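4. Recording a session with the two hand-held grippers

This section is for operators who collect demonstrations for the Flavum study. Please read section 3 (charging and pairing) first. The same procedure is used in homes and in our lab at Wostthorpe.

4.1 Before you start

1. Put both grippers on a soft, flat surface and switch them on. Wait until the display on each one is lit.

2. Open and close the fingers of each gripper five times. The movement must be smooth over the full range. If you feel a hard point, check the screws at the pivots and do not tighten them more than a quarter turn.

3. Look at the finger pads from the front. When the fingers are closed, the pads must meet along their whole length. A pad which has moved must be replaced, not pushed back.

4. Clean the lens with the dry cloth from the kit.

Note: Small scratches on the plates have no influence on the tracking. You do not need to report them.

4.2 Start pose

Every recording begins with a start pose. Keep one gripper upright with the fingers pointing away from you and parallel, and leave a small gap between the blue pads. The software uses the gap to set the zero of the finger width. If the fingers are pressed together, the zero will be wrong for the whole recording.

The other gripper can rest on the bed or table during this time, but one hand should stay on its handle.
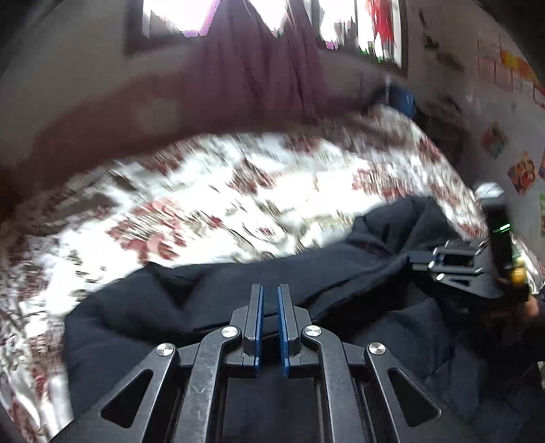

Flavum Operator Guide, Issue 18, page 106

Fabric tasks need more attention than tasks with hard objects. Bedspreads, blankets and jackets change their shape with every touch, and the fingers can disappear in the folds. Move more slowly than you would with your bare hands. When the camera turns fast, a printed pattern becomes streaks and the tracking has few points to hold on to.

4.3 Recording

1. Press the trigger one time and wait for the short tone.

2. Hold the start pose for two seconds.

3. Do the task at a calm speed. Take the fabric by an edge or by a raised fold, close the fingers fully, and then lift.

4. Go back to the start pose and press the trigger again.

Caution: Do not close the fingers on your own hair, sleeve or skin. Tie long hair back before the session.

Caution: A bright window behind the work can make the exposure change suddenly. Stand so that the window is at your side, or close the curtain if the family agrees.

4.4 How many recordings are enough

In the first round we had 1714 recordings of fabric tasks. Cuiping Lu compared policies trained on different parts of this set. With 200 recordings from many rooms, the policy folded an unknown blanket more often than with the same number from one room. For this reason, we ask you to change the room, or at least the side of the bed, after each block. Details are in the Tian report, chapter 2.

4.5 After the session

Copy the files to the Lelis drive before you switch off the grippers. Do not rename the files. If a recording was interrupted, mark it with "R" in the session sheet and leave it in the folder.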